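Getting stiff towels soft again

I love this job, because old towels you had given up on can come back so nicely! The trouble is nearly always built-up detergent and softener, so the plan is to strip it out.

1. Wash the towels alone at 60 degrees with 200 ml of white vinegar and no detergent. Fill the drum halfway at most.

2. Run a second wash with 3 spoons of baking soda – again, no detergent.

3. Give each one a good hard snap before it goes on the line or in the dryer. Skip dryer sheets completely.

4. Fold once fully dry. Mine go in the Sandholm cabinet, two stacks deep.

Kitchen towels with a waffle weave do really well with this, and so do the cheap Tusby bath sheets I bought last September. Do it every couple of months and they stay lovely. 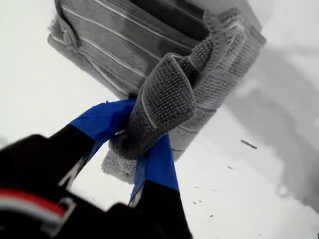
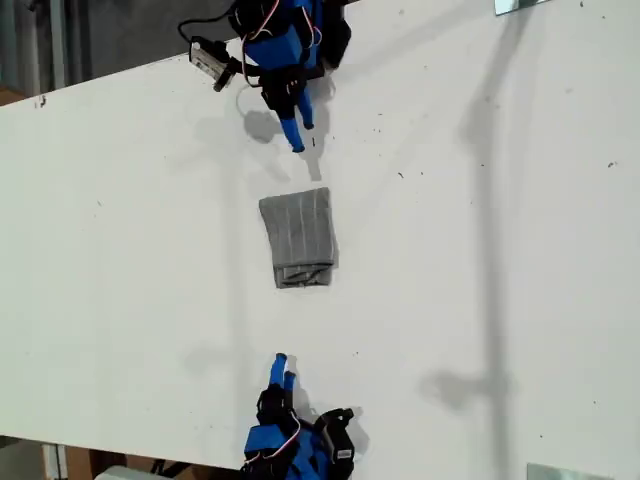
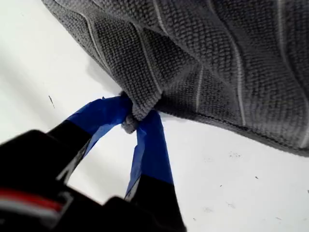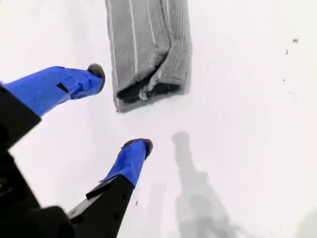
Comment from Prerkeck
Does the vinegar hurt the rubber door seal? I have a front loader and would rather do one wash a season if so.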